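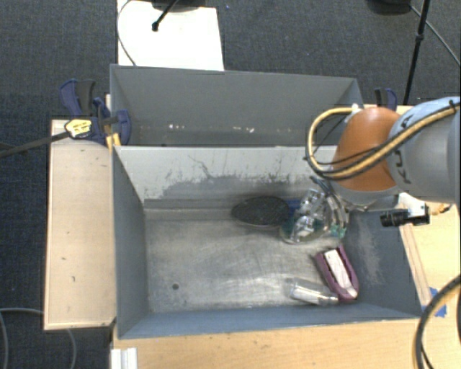 Best way to store small bits and bobs in a damp garage?
Posted by Margarida Calado, 3 Dec 2022
We moved to Gultstead in November and the garage is damper than I expected. I have small household things out there with no proper home, and the cardboard boxes they came in have gone soft at the bottom. I'm thinking of switching to grey metal bins, the plain rectangular sort, two of them one behind the other on a deep shelf. My worry is rust, and whether things at the bottom will sit in a puddle. Would plastic be better? The shelf is 653 mm deep, if that helps.

Yvette Ouellet
I've had metal bins in an unheated garage for six years. The galvanised ones are fine, the painted ones rusted wherever the paint chipped. Put them on a couple of thin battens so air can get underneath, and don't push them right up against the wall. Ours touched the brickwork to begin with and the backs were always wet in winter.
Plastic with a clip lid keeps damp out but also keeps it in, so make sure everything is dry before you shut it. I use plastic for fabric and paper, metal for tools and tins. I wouldn't put one bin behind another unless the back one is for things you hardly touch – Christmas lights, spare tiles and so on. You'll get fed up of lifting the front one out.
Also check the gutter on that side of the garage. Ours was blocked and clearing it made more difference than anything I bought.

Jimton
Plastic. Cheaper and no rust.

Sutherland
Agree about the gutter. Before you buy anything, tape a square of plastic sheet to the floor and leave it a day or two. If it's wet underneath, the damp is coming up through the concrete and you want everything off the floor whatever it's kept in. If it's wet on top, it's condensation and you need more air through there. I was quoted almost £2,000 for a new floor and ended up fitting two vents instead. Still dry so far.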